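Thread: Tape marks on the table, part of the written procedure or not?

ondus_bench
Hello all, I've been putting together the house rules for our small tabletop cells and I've gotten stuck on the tape. My draft has 13 rules, and rule 4 says any tape used as a position marker has to be listed on the setup sheet by color and place. Half my group loves it and the other half thinks I've lost my mind! I'd love to hear how other shops handle it.

Lorraine Lockyer
Oh, I'm firmly with you on this one. We went through 146 old setup sheets in November and most of them said something like "cups at the back, bottles as usual," and what on earth is usual? (I wrote a few of those myself, so I'm allowed to complain.) Write down the color, the place and which way the strip runs, and have a second person read it back. 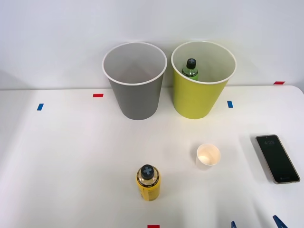
Bottle and cup sorting table, with red and blue tape markers.

I'd put the yellow-green cup on the sheet as "right of the gray cup, nearly touching," because a gripper cares a great deal about that gap. And the phone gets its own line if it's part of the task. If it isn't, it goes in a pocket before the arm is enabled.

abugri_tom
I have to disagree a little, Lorraine, with affection. Tape peels and creeps, and people start trusting it more than the drawing. We keep a printed template at Abugri and pull the tape up after 30 runs.

Lorraine Lockyer
Fair enough on the peeling! I'd still want the strips written down for those 30 runs, though.

ondus_bench
I'm keeping rule 4 and adding a replacement interval. Tom, could you send me your template?

Comments

zaten_fan: We do red for arm limits and blue for objects. Saves a lot of arguing.

mjp: Please put the color code on the sheet too, half our night crew never heard of ours.

Last updated 11/8/23

Contact | Copyright Bomex Forums | Back to top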